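Bootstrap CI for a median, heavy ties

olemans_m
I have 1761 readings from the Sedmont panel, recorded to the nearest unit. The percentile bootstrap with 2000 resamples gives an interval of zero width. Bug or expected?

ilawal
Expected. With ties that heavy, nearly every resample returns the same median. Try a smoothed bootstrap.

Astness
Disagree. Smoothing invents precision the data lack – report the order-statistic interval.

ilawal
Only if the rounding is itself of interest. His isn't.
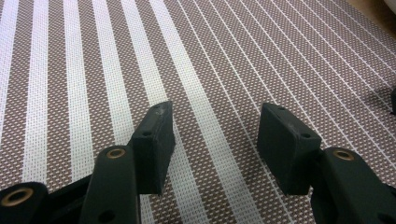 Gripper over the woven mat

olemans_m
Order statistics give zero width too. Trying the smoothed version Monday.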